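Besuch bei Urnodside: Handgreifer und Anlernpaket im Test

4. Juni 2018
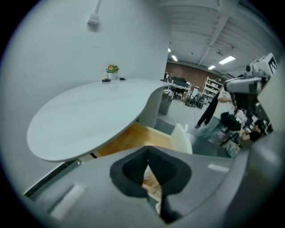 Blick über den Handgreifer in die Werkhalle, links der ovale Tisch, hinten die Ziegelwand.

Urnodside vertreibt von Prundberg aus ein Paket, mit dem Betriebe ihren Roboterarm über einen Handgreifer anlernen. Wir überlegen seit Februar, ob wir es für unser Lager in Stevmont mieten, und waren deshalb einen Nachmittag vor Ort.

Man führt den Greifer selbst, die Kamera nimmt auf, und die Software von Tóth macht daraus Bewegungen für den Arm. Die Einweisung dauerte 14 Minuten. Der Griff liegt ordentlich in der Hand, nach längerem Arbeiten merkt man das Gewicht im Handgelenk. Die Schaumstoffbacken sind Verschleißteile und werden im Satz zu vier Stück geliefert.

Die Miete kostet 2787 Euro für drei Monate, Schulung inklusive — der Arm selbst nicht. Support gibt es nur telefonisch und auf Englisch. Offen blieb, wie das System mit unseren Folienbeuteln zurechtkommt. Muster hatten wir leider nicht dabei, wir schicken einen Karton nach. Parkplätze gibt es hinter der Halle, die Zufahrt ist schlecht ausgeschildert.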